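Spools, bobbins and the tabletop they end up on

Filed under: Workroom, small storage

I have been sewing, mending and winding things on to other things for long enough to distrust any tip that begins with buying a box. Most of the spool storage advice going round at the moment comes from people who seem to own seven spools, all full, all the same size. Mine are none of those. What follows is what I've tried, with the bits that didn't work left in.

Sort by shape before colour

Every guide tells you to arrange by colour. It looks lovely on a shelf and falls apart within a fortnight, as a flat disc spool and a deep cup-shaped one won't sit in the same slot. The wide ones jam and the narrow ones rattle. I went through the rainbow drawer twice before giving it up.

Put the flat discs together, the cups together, and anything tall or awkward in a third place. Colour can come after that, if you still care. Ragnvald Sjöberg wrote in to say he sorts by what the spool is used for, and I can see it working for him because he does only two sorts of job. I do more, and I'd have nine tubs.

The tipping-out method

You will have seen this one. Empty everything on to a table, pick up each piece, decide, put it away. The claim is that it takes twenty minutes. It took me until four in the afternoon, and I'd started after breakfast.

It does have something going for it, though. You find out what you've got. Spread the spools with gaps between them, and stand them up where they will stand. A spool lying on its rim is a spool on its way to the floor. Work from the back of the table forwards so that your sleeve isn't dragging over the ones you haven't reached yet.

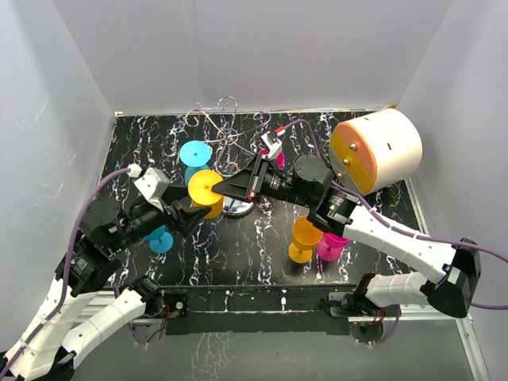 Yellow, magenta and light-blue spools out on a patterned black top.

Dark tops and light tops

A dark surface is better for sorting bright spools and worse for finding dark thread. I don't think there is a clever answer. If you have a busy pattern on the table, small pale things vanish into it, so lay a plain tea towel down for pins and bobbins and leave the larger pieces on the bare top. The felt mat sold for this purpose collects fluff. I returned mine.

Picking up without unwinding

Hold a spool by the edge of its disc. If you pinch the wound part you drag the outer turns loose, and then you have a tail, and the tail finds its neighbours. For very small bobbins people recommend tweezers. I'd say only if the tips are coated, or wrapped in a bit of tape, as bare metal slides about on a smooth rim.

Linnea Kristiansen swears by a slit cut in the rim to trap the loose end. It's fine on cheap card spools. On hard plastic I cracked two and the slit frayed the thread on a third, so I've gone back to a scrap of masking tape with one corner folded over.

The big ones

Large cylinders are a nuisance. Laid on their sides they roll, stood on end they take up half a shelf, and the racks that claim to hold them are usually too short in the peg. Put a folded cloth either side and keep them at the far corner of the table, well out of your elbow's way. For longer storage I use a drawer on its own, lined with an old jumper.

Containers I have tried

The Tikgate stacking tray: pretty, shallow, lid won't close over anything cup-shaped. I use it for buttons.

The Flurkside tub, 600 ml: dull and very good. Holds a handful of mixed spools and you can see the bottom without emptying it.

Jam jars: everyone loves them and I can't think why. You can't get your hand in.

Egg boxes: free, they hold bobbins nicely, and they last until somebody leans on one.

Labels

I printed 200 labels in May and have used some 30. Ayuba Aidoo's suggestion was to tape a short end of the thread itself to the lid, and I was ready to be rude about it, but I've done it on every tub now. It doesn't help with empties. Those go in a paper bag marked "empties", and when the bag is full I throw half of them out.

Next time: pincushions, and whether the sawdust ones are worth the mess.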